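我们使用 Cookie 来改善您的浏览体验。继续浏览即表示您同意。 接受 | 设置

参观 Gasthorpe 开放日：一个下午看夹爪、手臂和相机

阅读时间：12 分钟

先说明一点，中文不是我的母语，我在这里工作和学习已经好几年，可是写长的文章还是比较慢。如果有的句子读起来奇怪，请原谅，也欢迎写信告诉我。

十月我去参加了 Gasthorpe 的开放日。Gasthorpe 是一个测试中心，在一栋旧的纺织厂房里面，他们自己不生产机器人，他们的工作是把不同公司的手臂、夹爪、相机和控制器放在同样的任务上做比较，然后给客户写报告。一年里面只有一次对外面的人开放。我的公司做食品零售的设备，我们正在考虑给小型店铺做一个自动取货的柜台，所以老板让我去看一看，回来写一份报告。这篇文章是那份报告的比较轻松的版本，去掉了价格和我们内部的讨论。

到达和登记

从火车站坐公共汽车要 18 分钟，然后还要走一段路。路牌不太清楚，我第一次走到了隔壁的轮胎仓库，那里的人很习惯了，他没有等我开口就用手指了另外一个方向。入口处要登记，领一张胸牌，还要看一个安全短片。短片的内容主要是三件事：不要越过黄线，不要碰急停按钮（除非真的有危险），不要用闪光灯。最后一条的原因我后来才明白，闪光灯会影响深度相机。

参观的人分成小组，每个小组由一位工程师带着走。我们的工程师说话很快，我有时候跟不上，但是她很有耐心，同样的问题我问了两次，她也回答了两次。以下的内容是根据我的笔记整理的，如果有错误，应该是我的错误。

第一个大厅：夹爪的比较

第一个大厅是专门测试夹爪的。他们的做法很简单：一台固定的手臂，不更换，只更换末端的夹爪，每一种夹爪抓同样的一套物品。这套物品一共有 58 种，从螺丝刀到鸡蛋都有，放在编了号码的塑料盒子里。

我在这里看了三种类型。第一种是普通的两指平行夹爪，手指是硬的，表面贴了一层橡胶。第二种是 Khunthong 的软手指，材料是硅胶，里面充气，手指会弯曲，把物品包住。第三种是真空吸盘，有单个的，也有四个一组的。

工程师让我们自己先猜，哪一种的成功率最高。多数的人猜是软手指，我也这样猜。她把墙上的表格给我们看，在全部物品的平均成绩上，两指夹爪比软手指稍微好一点，吸盘在平的盒子上最好，但是遇到网袋和有褶皱的包装就几乎没有办法。

为什么软手指没有赢，她的解释是这样的。软手指对物品很温柔，但是它的位置不够确定。充气以后，手指尖到底在哪里，每一次会有几毫米的差别。如果物品旁边是空的，这个差别没有关系；如果物品放得很紧，手指插不进去，或者把旁边的物品推倒。两指夹爪比较硬，但是比较窄，而且你总是知道它在哪里。

我问她，食品呢？她说食品是另外一个故事，要到第二个大厅去看。

在离开以前，我们可以用遥控手柄试一试。我用软手指抓了一个番茄，成功了，用两指夹爪也抓了，成功了，可是番茄上面留下了两条浅的印子。我旁边的先生抓一包纸巾，用了三次才抓起来。这样的体验虽然时间很短，但是我觉得比看十页的说明书有用。

第二个大厅：双臂和零售柜台

第二个大厅比较暗一点，因为测试相机的时候他们要控制光线。里面有几个工作台，每一个模仿一种真实的场所：药房的抽屉、快递的分拣台、小型便利店的柜台。对我来说便利店是最重要的，我在这里停留的时间也最长，后来小组走到前面去了，我还要跑过去追。

便利店的台子用的是两条白色的手臂，一左一右，两条都从桌子的后边伸过来。任务是顾客点什么，手臂就拿什么，放到托盘上。商品有瓶装的可乐、巧克力棒、饼干，还有三明治。三明治放在藤编的篮子里，工程师说这是客户的要求，篮子看起来比较像真正的店。对夹爪来说，篮子是一个麻烦的东西，它有边，手腕必须从上面比较直地下去，不能从旁边进。
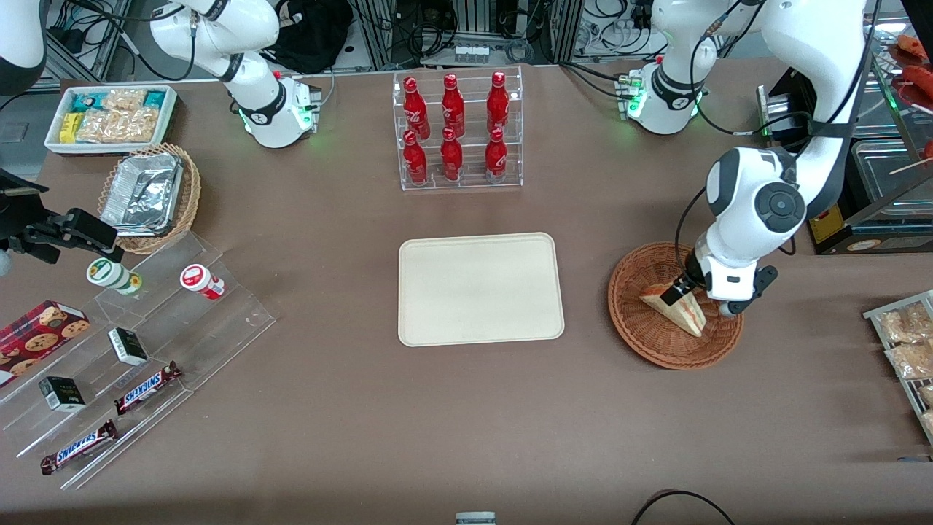 我特别注意了三明治这个任务，因为我们公司卖得最多的也是这一类商品。面包是软的，夹得太紧就会变形，夹得太松，中间的馅会滑出来。她说他们试过三种力量的设置，最后选择的力量比他们开始估计的小很多。更重要的是夹的方向：如果夹三角形的两个平的面，力量分布在比较大的面积上，面包没有事；如果夹到尖的角，那个角一定会坏。所以真正困难的部分是在相机这里，程序要先知道三角形朝着哪个方向，然后才能决定手腕怎么转。

篮子和透明的架子给相机带来的问题又不一样。透明的亚克力，深度相机经常看不见，或者看见的是后面的东西。她给我们看了电脑屏幕上的点云，有一个瓶架在屏幕上差不多消失了，瓶子好像浮在空气里。解决的方法不太漂亮但是有效：架子的位置事先测量好，写进程序，相机只负责看商品。如果有人碰了架子，就要重新测量。

我问她为什么要用两条手臂，一条不是比较便宜吗？她的回答我觉得很诚恳。她说在大部分的任务里，第二条手臂只是让速度快一点，没有快一倍，因为两条手臂要互相等待，避免碰撞。但是有的动作一条手臂做不了，例如打开纸袋，一只手拿着袋口，另外一只手放东西进去。如果客户不需要装袋，她会建议只买一条。

关于遥操作和学习

这个台子的程序不是一行一行写出来的，是先由人来操作，记录下来，然后让模型学习。操作的人坐在旁边，手里拿着一套小的主手臂，他怎么动，大的手臂就跟着怎么动。他们给便利店的任务一共记录了 2993 次操作。我听到这个数字觉得很多，可是工程师说，数量不是最让她担心的，她担心的是操作的人习惯太一样。如果所有的记录都是同一个人从同一个方向拿瓶子，模型就只会这一种，瓶子稍微移动一点，它就不知道怎么办。所以他们现在请不同的人来操作，左撇子也请。

同组有一位女士问，能不能用别人的数据，不要自己记录。她说可以做一个开始，但是夹爪的形状一换，手指的长度不一样，最后几厘米的动作就不对了，还是要补充自己的记录。这个回答我写在笔记本上，下面画了两条线，因为我们的供应商在开会的时候说的是完全不同的话。

控制器的房间

控制器的房间很小，空调的声音很大，每次只能进去六个人。桌子上并排放着两个控制器，一个是 Kokumeo 的，一个是 Stomus 的，连接同样型号的手臂，执行同样的轨迹：画一个正方形，停下，再画一个圆。

从外面看，两个手臂的动作没有什么区别。区别在屏幕上的曲线里。Kokumeo 的控制器在转角的地方会提前减速，曲线很平滑，但是正方形的角有一点圆。Stomus 的比较准确，角是尖的，可是每个角上有一次小的振动，如果夹爪上拿着一杯水，水会洒出来。工程师真的拿了一杯水来演示，地上有一块毛巾，看得出来这个演示他们做了很多次。

另外一个区别是出错以后怎么恢复。她按下急停，然后计时。Stomus 恢复需要重新启动和回到原点，Kokumeo 可以从停下的地方继续。对工厂来说也许不重要，急停很少用。对店铺来说我认为非常重要，小孩子会把手伸过来，顾客会把包放在台子上，一天停很多次是可以想象的。店员也不会懂得怎么回原点。

文档方面，两家都有英文的说明书，Kokumeo 的中文说明书翻译得不太好，有的地方连我也看得出来不是中国人写的。

午后的问答

参观以后有咖啡和一个问答的时间，在食堂里。椅子不够，有的人站着。问题很多，我只写下我觉得有用的几个。

有人问清洁。夹爪碰了食品以后怎么洗？回答是手指做成可以拆下来的，店里准备两套，换着用。软手指的问题是表面容易粘灰尘和面包屑，洗了以后还要等它完全干。两指夹爪的橡胶垫可以直接换新的，比较便宜。

有人问寿命。她说软手指在他们的测试里，最早的一根用了 378 个小时以后开始漏气，其他的更长一些，但是她不愿意给一个平均的数字，因为样品太少。我很喜欢这样的回答。

有人问相机应该装在手腕上还是装在固定的架子上。她说如果预算允许，两种都要。固定的相机看全部，手腕的相机看最后一段距离。如果只能有一种，在篮子和盒子很多的地方她选手腕，因为固定的相机会被手臂自己挡住，正好在最需要看的时候看不见。反过来，手腕相机的电缆每天都在弯曲，坏掉的多数是电缆，相机本身没有坏过。

我自己问的是照明。我们的店有大的玻璃窗，上午和傍晚的光完全不一样。她说他们测试过窗帘打开和关上的情况，普通彩色图像的影响可以用更多的记录来解决，深度相机在直射的阳光下就比较难。她建议我把台子背对着窗户，这个办法不花钱。我回来以后看了我们的店铺图纸，有一半的店做不到。

给以后要去的人

食堂的三明治下午两点以后就没有了，最好自己带吃的。厂房里面很凉，带一件外套。带自己的商品去！这一条我是事后才知道的，如果提前写邮件，他们允许参观的人带一两样自己的商品，在休息的时间试着抓一下。同组的一位先生带了一种很薄的海苔包装，三种夹爪都没有抓起来，最后吸盘在第四次成功了，大家还鼓掌了。我如果知道，一定会带我们的饭团，它的塑料包装有一条拉开的带子，我很想知道夹爪会不会把它拉开。

洗手间在二楼，从控制器房间旁边的楼梯上去。

我还没有决定的地方

在给老板的报告里，我建议先做一条手臂，两指夹爪加橡胶垫，手腕相机。控制器我写了 Kokumeo，主要是考虑急停以后的恢复。老板问我为什么不选软手指，在展览会上看起来那么漂亮。我把墙上的表格的意思告诉了他，他没有完全相信，所以我们可能会租一套 Khunthong 的回来自己试一个月。

装袋的问题也没有解决。我们有两种店，在办公楼里的店，顾客多数直接拿走，不要袋子；在车站的店，差不多每个人都要。如果车站的店需要两条手臂，那么控制器的选择也要再想一次，因为两条手臂同时停下再同时恢复的情况，那天我没有看到演示。我已经写邮件去问了，收到回复以后会在这篇文章的下面补充。

订阅我们的邮件通讯，每月一次，新文章直接发到您的邮箱。 订阅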